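Ketik bin-picking package: review from the Hustance open day

Reviewed 21 June 2019

Hustance held its open day at the Condberg site, and most of the floor was given over to conveyors and palletizers. I went for one thing: the Ketik bin-picking package, which had its own cell at the back of the hall. Ketik sells it as a software license plus a mounting and calibration kit. You supply the arm, the controller and the gripper. The demonstration cell used a KUKA arm, and the package had been set up by Hustance's own integration staff, with no one from Ketik present during my visit.

Setup

The calibration routine is run from the cell PC, with the arm jogged to a series of poses by hand. I watched it done once from scratch. The operator enters the inside dimensions of the bin, teaches the corners, and the software builds a keep-out volume for each wall. Wall clearance is a single value for the whole bin. I would prefer one value per wall, as I have in the Hiebert system we run at work, because a bin is seldom placed square to the base and the far wall always costs the most reach.

Corner teaching is tedious. Each point needs a confirm on the PC and another on the pendant, and the two prompts are worded differently. The manual covers this in a footnote. It should be on the screen.

Cable routing deserves more attention than the documentation gives it. The package lets you set a limit on wrist rotation per pick, and the default is too generous for any arm with its dress pack on the outside. A loop that clears the bin wall in one wrist orientation can drag on it in another, and the collision model does not include cables at all. You can add a cylinder around the wrist as a workaround. It is crude, and it rules out some picks close to the walls that the arm could make safely.

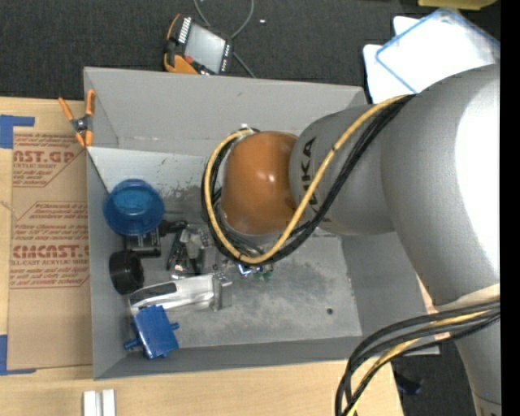 Mixed parts are the selling point. Ketik claims the software needs no part models, only a gripper profile, and ranks grasp candidates from the depth data alone. In the demonstration it behaved sensibly with boxy parts and flat brackets. Reflective metal was harder. Candidates on shiny faces tended to appear and vanish between scans, and the planner would move to another part while it waited for a better reading. That is acceptable behavior for sorting, less so if you need a specific part next. Clear and tinted plastic had the same problem to a greater degree.

Long parts are graspable but awkward. The software picks near the estimated center of area, which on a bracket with a slot in it is often the slot. There is a setting to offset the grasp along the long axis. It applies to every part in the bin.

Throughput

The cell log was open to visitors. For the day before the open day it listed 1,754 pick attempts and 1,729 completed picks. The log counts a pick as completed when the gripper sensor still reads closed at the drop point. It does not check what was dropped, so two parts lifted together count as one good pick. I would read the figures with that in mind.

Operator screen

The candidate view is clear and updates quickly. Rejected grasps are shown with a reason code – reach, wall, collision, low confidence – and this is the best feature of the package. When a pick fails, the log entry links to the scan it was based on. Export is to CSV only.

Price and verdict

The license is $3,000 per cell, with updates included until the next major version, due in September. The mounting kit is extra. At that price I would recommend it for mixed bins of mostly matte, rigid parts, provided the arm has internal cabling or a tight dress pack. For reflective parts I would ask for a trial with your own stock first. Hustance offers one at Condberg, 2 days on the cell, with your gripper if it fits the flange.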